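Saturday, 09:40. Cabinet finish trials, Zuvus waterborne white, second batch.

Sprayed 6 test panels in two coats, 800 ml total. Let down 2% with water. Booth at 70 °F. Flow was better than with the Costache primer alone; slight orange peel on panel 4.

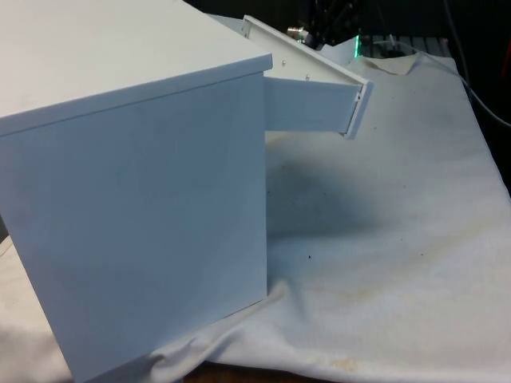
White cabinet, matte top, drawer partway open.

Block test after lunch. Jirano wants gloss readings before the Laltholm order is cut. Re-zero the meter first.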